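Language Tutors Down Under > Running Your Own Classes > Resources & Activities

Topic: Beginner Spanish, mixed adults, what are you all using at the table?

ximena_v
Hi everyone, long-time reader and very occasional poster. I teach beginners' Spanish out of the hall at Alent, 12 adults on the roll and usually nine or ten who make it on the night. I'm planning next year's classes and I want to throw out about half of what I do, because I'm bored with it and I suspect they are too.

We've been working through the Núñez coursebook since August (the yellow one, 158 pages, with all the airport dialogues) and they can now book a hotel room beautifully and can't tell me what they had for tea. So I've been collecting things that get them talking. Where I've landed so far:

1. Word list on the fridge. I give them the first 600 words over the year, in bundles, grouped by room of the house. Kitchen first, always. People remember "cuchara" when they're holding one.

2. Little whiteboards, flat on the table between two people. One draws, the other has to guess in Spanish, no English at all, and the drawer can only say sí, no or casi. I started with the thin black-framed kind and red markers and I've never looked back. Terrible drawing is the best drawing for this.
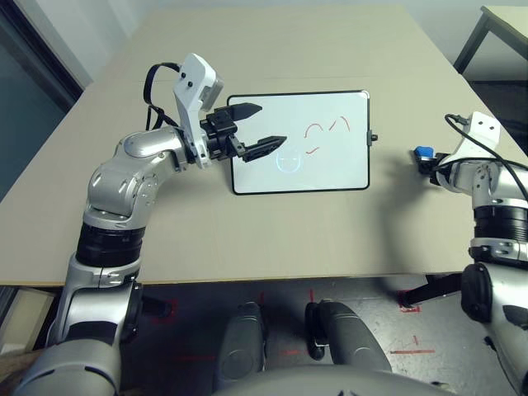

3. Cooking from a Spanish recipe. Only done this twice. Great fun, took the entire two hours, and we learned perhaps fifteen new words, so I'm in two minds.

4. Voice messages during the week. One minute each, sent to a partner. Half of them love it and the other half would sooner eat the coursebook.

5. Songs. I keep trying. Somebody tell me how to do songs with grown-ups without everyone staring at their shoes.

What's on your list? And what have you given up on?

Ximena Vergara

---

kookaburra_kate
Ooh good thread. I teach Italian, not Spanish, but same problems. Your no. 2 is my no. 1! I do it with verbs only, which is evil, because have you ever tried to draw "to borrow"?

For songs: give them the words with gaps and let them argue over the gaps. Don't ask anyone to sing. By the third listen someone always starts humming and then you've got them.

---

BarryT_Ballarat
Going to be the grump here. I did the drawing thing for two terms and dropped it. You spend twenty minutes getting to "bicicleta" and there are three confident people yelling and the rest are watching. If I'd paid for the class I'd be wanting more than that. I use plain exercise books and dictation. Old-fashioned, I know, but my lot can spell, and they've got something to take home and look at on Thursday. You can't revise from a wiped board.

Also 600 words in a year is a bit low isn't it? I aim for 1,000.

---

ximena_v
Ha, fair enough Barry. Do you find they can use the 1,000 though? I had a woman join us from another class with an enormous vocabulary who froze solid when I asked if it was raining. I'd take fewer words that come out of their mouths.

The yelling problem is why I do it in pairs. One board per pair, two chairs, off you go. As a whole-class game it's hopeless, I agree with you there.

Kate, stealing the gaps. Thank you!!

---

markerpen_moz
Practical question from someone about to buy a stack of these: what size, and do the cheap ones last? I've been looking at the Wesel minis and the Gadell ones, and the Gadells are nearly twice the price. Can't see what you get for it.

---

kookaburra_kate
I've got the Wesels. They're fine if you wipe them the same night. Leave one in the car boot over a long weekend in January and whatever's on it is staying on it. Ask me how I know about the permanent giraffe.

---

deb.in.dapto
Gadell here, four years, still going. But buy decent markers before you buy decent boards. I went through so many bargain-bin textas that left a shadow behind, and I blamed the boards the whole time. Old cotton singlet to wipe with. The felt erasers just push it around.

Red and orange are the worst for me, by the way. Black and green come off much easier.

---

BarryT_Ballarat
Or a pencil and a 50c exercise book, just saying.

---

deb.in.dapto
Barry mate we heard you :)

---

tilda_teaches
I'm somewhere between Barry and Ximena. Mine draw first and then write. So they guess the word, wipe, and then the guesser writes it in their own book with the article (la bicicleta, el puente) and one sentence they make up. It slows it down a lot but nobody goes home with nothing. I cap it at ten minutes. Anything longer and the energy drops right off, particularly in an evening class when people have come straight from work and haven't eaten.

Regarding songs, I gave up. Poems are better! Short ones. Adults don't mind reading a poem aloud, I think because they remember doing it at school and the worst that happened was a bit of mumbling.

---

ximena_v
Tilda, that's it, that's the missing bit. I've been letting the word vanish as soon as it's guessed. Writing it down with the article fixes the gender problem too, which is the thing my lot get wrong most (they all say "el mano" going in and I never know when to fuss about it).

While we're at it I've added a rule: stop drawing early. You do three or four strokes, put the marker down, and your partner has to ask questions until they get there. ¿Es grande? ¿Es un animal? ¿Está en la cocina? You get heaps more Spanish out of an unfinished drawing than a finished one. So have a go at the red one, and only questions in Spanish please, no blurting.
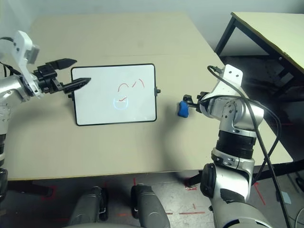
Last edited by ximena_v on 07/12/2018; edit reason: accents went funny

I'll answer sí, no or casi for anyone who plays. Barry, you're allowed to submit yours in an exercise book.

---

kookaburra_kate
¿Es un puente? (Only because Tilda said puente and it's stuck in my head. I see an arch and I think bridge.)

---

ximena_v
No! And that's blurting, Kate, you skipped straight to the answer. One point off.

---

deb.in.dapto
¿Es un animal?

---

ximena_v
No.

---

markerpen_moz
¿Se puede comer? Hope that's right, I teach German.

---

ximena_v
Perfect Spanish, and no, please don't eat it.

---

tilda_teaches
¿Lo usamos cuando llueve?

---

ximena_v
SÍ. Tilda gets it. El paraguas. And everybody please notice that it's el paraguas with an s on the end even when there's only one of them, which is my favourite thing to spring on a class in week three.

---

BarryT_Ballarat
Looked nothing like an umbrella.

I'll give you this much, I've read that word a hundred times and I had the article wrong in my head. Might try the pairs thing in first term with the Tuesday group, with Tilda's writing-down part as a condition. I'm still doing dictation at the end.

---

ximena_v
Keep the dictation! I've gone too far the other way and should bring a bit back. What do you read them, coursebook stuff or your own?

---

BarryT_Ballarat
My own. Six sentences, a little story, carried on from the week before. There's a man called Ramiro who keeps losing his dog. Been going two years. They ring me up if they miss one.

---

kookaburra_kate
Barry, that is the best idea in this whole thread and you buried it under the grumbling. Would you post a couple?

---

BarryT_Ballarat
I'll type some up over the break. They're in a shoebox at the moment. No promises about the accents.

---

markerpen_moz
Back to my boards, sorry. If I'm doing pairs with a group of eight I only need four, so the Gadell price isn't such a worry. Deb, do yours slide around when someone's drawing on them? The tables at our place are pretty slick.

---

deb.in.dapto
A bit. I cut up some of that rubbery stuff you put under rugs and stick a square underneath. Works a treat, and if you've got a leftie and a rightie paired up let them turn the board however they like between them.

---

tilda_teaches
Seconding the rug stuff. I use it under the laptop too. Has anyone got a good way to pair people when there's an odd number? I end up being somebody's partner every week and then I can't get around to the others.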